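About Vastlow Books

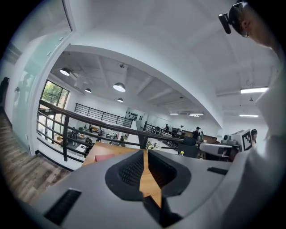
At the wooden table, with a flat red rectangle toward the left.

Vastlow Books is a small publisher of short fiction and companion reading. We put out stories, novellas and background pieces by writers who have built a world over several books and have more to say about it than the novels had room for.

The company was started by Magdy Benkirane and Tegan Merrick, who had worked together on the fantasy list of a larger house. Magdy edited; Tegan ran the digital side. Both kept seeing good material left in drawers – character histories, letters between minor figures, a map with 50 pages of notes behind it. Our first title was a collection of notes and tales from the Diddale novels, and it is still in print.

What we publish

Most of our books run to fewer than 250 pages. They come out as ebooks first, with a paperback to follow if readers ask for one. We have three series at present:

Diddale Papers – stories and background from the Diddale novels.
Tredo Shorts – single stories, sold one at a time, by new and established authors.
The Ghoneim Readers – folk tales retold for ages nine and up, with a page of notes after each tale.

We don't publish fan fiction or unauthorized guides. Everything in a companion volume is written by the original author or approved by the author's estate.

How we work

Each book has one editor from start to finish. Magdy reads every manuscript before it is signed, and Tegan handles design, ebook files and rights. Copyediting and proofreading go to freelancers we have used for years. Authors see the cover before it is final and get royalty statements twice a year, in March and September.

Submissions

Tredo Shorts is open to submissions each March. Send one complete story and a cover note of no more than 400 words. Please don't send novels. We reply to everyone, though in a busy year it can take until summer.

For the other two series we work by invitation.

Schools and libraries

Class sets of the Ghoneim Readers are available at a discount. Library ebook licenses don't expire. Write to the office for a current price list – orders received before noon are handled the same day.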